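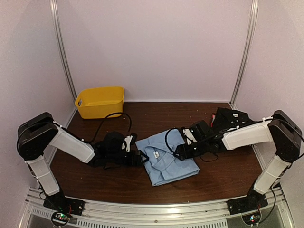 Folding work shirts, and other laundry notes

13 August 2018

I said in the last post I would write down how we do the shirts in our house, and a couple of people have asked since, so this is it. There isn't much to it. I grew up in a house where everything got ironed, tea towels included, and I have spent most of my adult life working out how little ironing I can get away with.

The background is that I wear a collared shirt to work and so does Thulani. Mine are cotton, his are mostly a cotton blend that behaves better. We have a small flat with one wardrobe, and the hanging rail went to coats and dresses years ago. So the shirts live folded, in a chest of drawers, and they have to come out of the drawer fit to wear.

Washing

I wash shirts separately from towels and jeans. Towels leave fluff on everything and jeans twist the sleeves into a rope. Cool wash, slow spin, and the shirts come out as soon as the machine stops. If I forget them I run the rinse again.

Undo all the buttons before they go in, including the cuffs. Thulani never does this and I have given up mentioning it.

I use whatever powder is on special. For a while I bought Vinura, a liquid that Anathi Mkhize put me on to, and it was fine, but it left the collars a bit waxy in our hard water. I went back to powder and haven't had the problem again. For collars that have gone grey I wet them, rub in a bit of plain bar soap, and leave them for the length of a cup of tea.

Drying

Shirts go on the line by the tail, upside down, so any peg marks end up in the part that is tucked in. Before pegging I give each one a hard shake, holding it by the side seams. Then I pull the button band straight with both hands, and do the same to the collar and cuffs. This takes a few seconds a shirt and does more than anything else I know to keep them from needing the iron.

In winter they go on hangers over the shower rail, with the window open a crack. They take a full day like that. We did have a dryer in the old place, but the colour went out of things and the electricity bill was not good.

Folding

I stand up to fold, at the kitchen table, after it has been wiped and properly dried. The bed is too soft and too low, and the shirt slides about on the doona.

There are plenty of ways to fold a button-up, and the one I use came from my first job, at a menswear shop called Mokoena. We folded all day between customers. The manager there, Busisiwe Le Roux, would pull the stack apart if the collars didn't line up, and you would start again. I did not enjoy it at the time.

It starts with the buttons. I do up the top one, then every second one down to the bottom. Doing all of them is neater, but I can't be bothered for a shirt I will be wearing in a day or so. Doing none of them doesn't work, because the front slides open as soon as you turn it over. 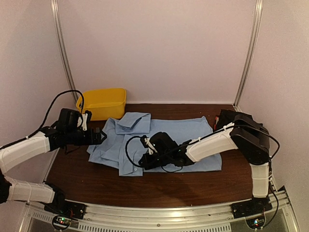 Collars are where I lose most of my time. A cotton collar dries with its own ideas about where the crease belongs, and if you fold the body first and leave the collar for later, you end up undoing the lot. A light blue shirt with its collar standing up in a stiff little tent needs that seen to before the rest of it goes any further. I run a thumb along the fold of the collar from the middle of the back out to each point, press it flat with my palm, and only then carry on with the sides.

After that I turn the shirt face down and smooth it from the shoulders to the hem. One side comes in to the middle of the back, and its sleeve gets laid straight down over it. The same on the other side. At Mokoena we bent the sleeves back in a zigzag so there was no bulk at the bottom, and I still do that with Thulani's shirts because he has long arms and the cuffs hang past the hem otherwise.

Then the tail comes up a hand's width, and the whole thing folds up once or twice depending on where it is going. Once for a suitcase, twice for our drawer. Turn it over and the collar should be sitting on top, with the label showing inside the neck. I like having the label up because I can tell his from mine without unfolding anything. We have several blues between us that look the same in the morning.

If the layers have gone crooked and there is a corner poking out at the bottom, I tuck it under and leave it. It's a drawer, not a shop.

Where it all goes

The drawer takes two stacks side by side, with four shirts in each before the bottom ones start to crease. I had them filed upright for a few months after reading about it, but shirts with collars don't stand up well. They slump, and then the collars bend. T-shirts are fine that way and ours are still done like that in the drawer underneath.

Clean things waiting to be folded go in a plastic tub. It used to be a cane basket, and the cane snagged the knits. Plastic is ugly but it wipes clean and you can leave it out on the balcony without worrying. Anything that needs a button or a stitch goes over the back of a chair, where I will see it. At the moment there are two there, both his, both cuffs.

I did try one of those folding boards. Thandeka Mabuza bought a Stillarar one and lent it to me for a fortnight. It makes a very even stack and it was good for the T-shirts. For the work shirts I found I was spending as long lining the shirt up on the board as I would have spent folding it, and the board itself had to be stored somewhere. She has it back now and her kids use it, which is apparently the only way she has ever got them to put their own washing away.

What still gets ironed

Linen, and anything for a wedding or a funeral. I also iron the collar and the button band, just those, if I have a meeting with people I don't know. With a jumper over the top, that is all anyone sees. It takes me nearly 2 minutes a shirt, most of which is waiting for the iron to heat.

I have an old Bosia iron that was my mother's. The steam stopped working long ago so I use a spray bottle. Somebody in the comments last time asked whether it was worth descaling an iron like that, and I don't know. If any of you have done it with vinegar and lived to tell the tale, let me know how much you used, and whether it dripped brown on your things afterwards.

Next post will be sheets, fitted ones included. I have been putting it off.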